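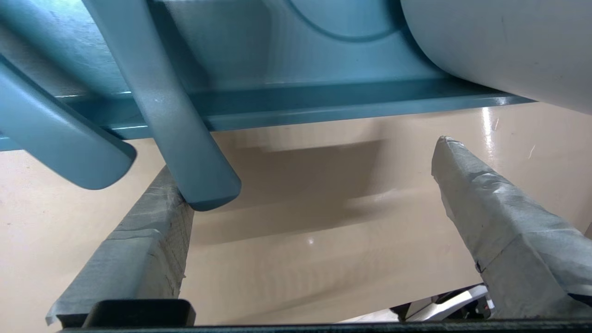 September again, and the canteen at Gridton has had its spring reshuffle! I've put up a small gallery for everyone who asked what we did with the serving counter. Teodoro Tiongson drew up the layout on a Monday and we had it going by lunch on the Thursday, which still amazes me. We feed 327 people on a full day, so every bit of bench matters.

**The soup end.** Two wells side by side, lids on, with the serving tools kept right where you need them. I love the bronze-coloured rims — they suit the beige counter so well.

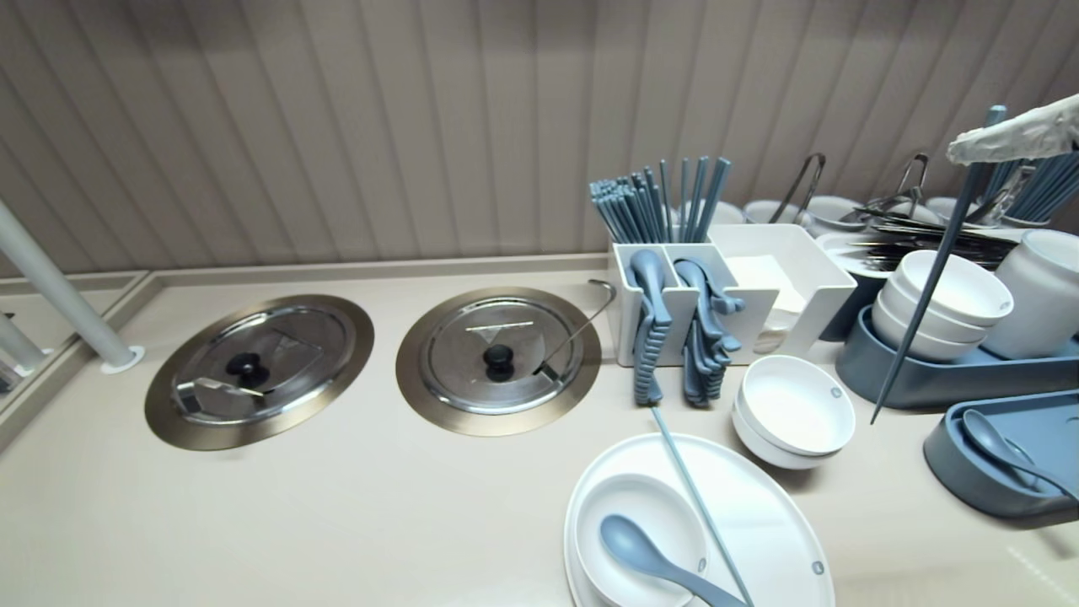
**Bowls, spoons, chopsticks.** Everything for a noodle lunch now sits within reach of the wells, and the blue-grey is my favourite colour in the whole place. Spoons live in the divided caddy with the chopsticks standing up behind, and the serviettes have their own white tray. Grab a bowl on your way past and you're sorted.

**Still to come.** Sultell are sending four more trays, and Alo wants a chilli oil station (yes please!). More photos once they're in.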